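Household Advice: Preparing the Home for Disruption to Power and Water Supplies

Periods of international tension, including sanctions and disputes over shipping, can affect fuel prices and the reliability of energy supplies. The Clillell Residents' Advice Service has prepared the following guidance for households that wish to be ready without buying more than they need.

Store drinking water in clean, lidded containers and mark each one with the month in which it was filled. Keep a torch on every floor, with spare batteries beside it. Tinned food should be chosen from what the household already eats and brought forward on the shelf as new tins are added.

Large appliances should be switched off at the wall during a power cut. Leave one lamp switched on to show when the supply has returned. A freezer should be kept closed for as long as possible, and any gaps inside may be filled with bottles of frozen water.

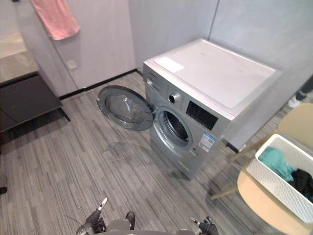 Front-loading washing machine with the door open.

Laundry should be done in full loads at 30 or 40 degrees where the care label allows. Heavily soiled items may be soaked beforehand in a bucket. Residents on a night tariff should check the hours with their supplier, as these may change in October.

Important papers, including passports, insurance policies and a written list of telephone numbers, should be kept together in one waterproof folder. Residents with relatives abroad should add the number of the relevant consulate.

A printed copy of this guidance may be requested from Ludmila Tichý at the Clillell office, extension 817, from 9 a.m. on Mondays.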